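Ticket 303
Site: Dakuvbridge, Room 107
Category: Building, windows and blinds
Raised by: Ifeoma Chukwu
Assigned to: Hisico building desk
Status: Open, waiting for parts

Problem reported

Strong glare in Room 107 in the mornings. It starts before 9 am and goes on until nearly 11. The screens on the window side can't be read during that time and people have been moving their chairs to get out of it. The blinds have been tried fully down and there is no real change.

The room was fine last spring. The old blinds were taken down when the frames were painted and the present set from Puvwood went up afterwards.

First reply from building desk

Please check that the blinds on the main windows are coming down the whole way. The Puvwood type has a stop on the cord which can be set too high. Also let us know which part of the window the light is coming from, and whether there is anything fixed near the glass that a fitter would have to work around.

Reply, Ifeoma Chukwu

The stops are set correctly. All the blinds come down to the sill. I had left them up again by the time I took the picture.

The glare is from the narrow strip of panes along the top, over the black beam. The blinds hang from below the beam, so they only cover the main windows and the strip has nothing on it. The sign with the white scale and the yellow label is fixed to the beam and I would like it to stay where it is. The tree outside gives a bit of shade to the lower windows but does nothing for the top ones at that hour.

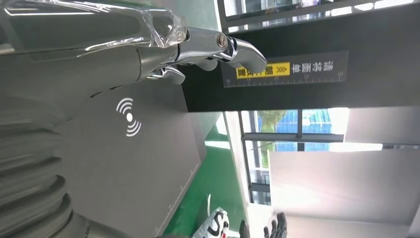 Update 1: things tried

Brown paper taped over the strip. The glare stopped and the screens could be read at 9.30 with no trouble. The tape let go overnight and the paper came down. Put back with stronger tape, same result the next morning.

Tilting the screens. Helped one desk and made the next one worse.

Switching off the lights nearest the windows. No difference.

Update 2: building desk

Thank you, the paper test is useful. The cause is the uncovered strip and the blinds are not faulty. There are two ways to deal with it:

Option A. A second row of short blinds above the beam. The drop would be 35 cm. The brackets need 5 cm of clear depth, and the cords would hang down in front of the sign.

Option B. Frosted film on the strip only. No cords and no drilling. The panes have to be cleaned first and the heating turned down while it sets.

Update 3: Ifeoma Chukwu

Option B please. We don't want cords in front of the sign. Can the fitter bring their own steps, and can it be done after 4 pm? The green floor marks easily so please put sheets down.

Update 4: building desk

Film ordered from Tsakiris. They have it in stock in clear and grey but the frosted is expected in April. The fitter will bring steps and floor sheets. The after 4 pm request has been added to the job.

Paper can stay up in the meantime. Please use low-tack tape on the painted frames.

Next action: building desk to confirm a fitting time when the film arrives.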